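Can a two-arm cell sort hex keys yet?

Traian Anghel
We lose bench time at Floltex putting hex keys back. Can a pair of arms with parallel grippers move loose keys into a tray unattended?

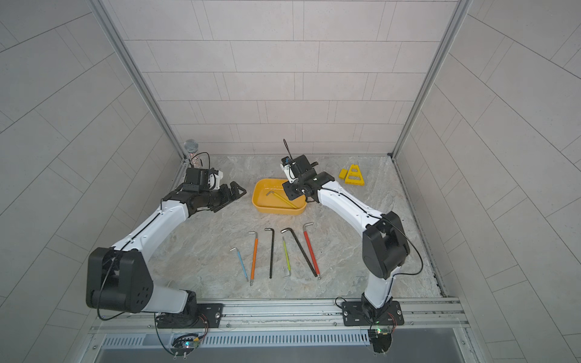
Villads Snorradóttir
Partly. Colored sleeves are easy to segment and give the fingers something to hold. Bare keys lie low and reflect. Ours ran 90 cycles in July before a mispick on a plain one. Sorting by size is harder than picking.

Asger Thorlacius
No. Buy a holder.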